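# Why Do Clothes Wrinkle?

Have you ever pulled your favorite shirt out from under the bed and found it looking like a dried-up leaf? Mine do that all the time, and when I was little I used to think the shirt was cross with me. The real answer is hiding inside the cloth, and it's a good one, so get comfy.

Let's start very, very small. A cotton shirt is made of threads, and every thread is made of tiny hairs called fibers, twisted together. The fibers come from the fluffy part of the cotton plant. If you could shrink down and crawl inside one (wouldn't that be something!), you'd see that it's built from long, skinny chains. These chains lie side by side, and they hold on to each other with weak little links, a bit like children holding hands in a line.

Now, water is a terrible one for sneaking in between friends. When a shirt gets wet, the water slips in among the chains and they let go of each other's hands. They can slide about and bend any way the cloth is bending. Then the water dries up and the chains grab hold again – but they grab whoever is closest now! If the shirt was all scrunched up while it dried, the chains hold it in that scrunched shape, and there's your wrinkle.

Heat helps the chains wiggle loose, too. Your own warm body can do it, with a little sweat, and so you get creases behind your knees after a long car ride.

Wool is different. Its fibers are naturally springy, so a wool sweater often bounces back by itself if you hang it up overnight.

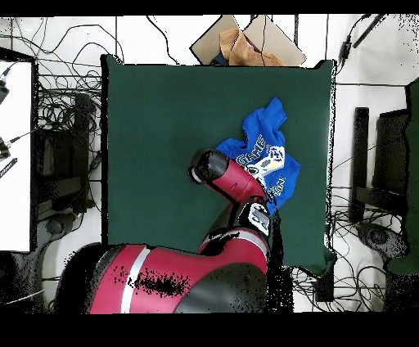

*A bunched-up blue T-shirt, with folds running in several directions.*

So how does an iron work? It plays the same trick backward. Steam and heat make the chains let go, the iron presses the cloth flat, and when everything cools and dries, the chains hold hands again in nice straight lines.

**Try it yourself!** You'll need 3 old cotton handkerchiefs.

1. Wet all of them and squeeze out the drips.
2. Lay one flat, hang one up, and roll the last into a tight ball with a rubber band around it.
3. Leave them until Monday, or until they are dry all the way through.

Open up the ball last, and run your fingers over the creases. Can you smooth them out with just your hand?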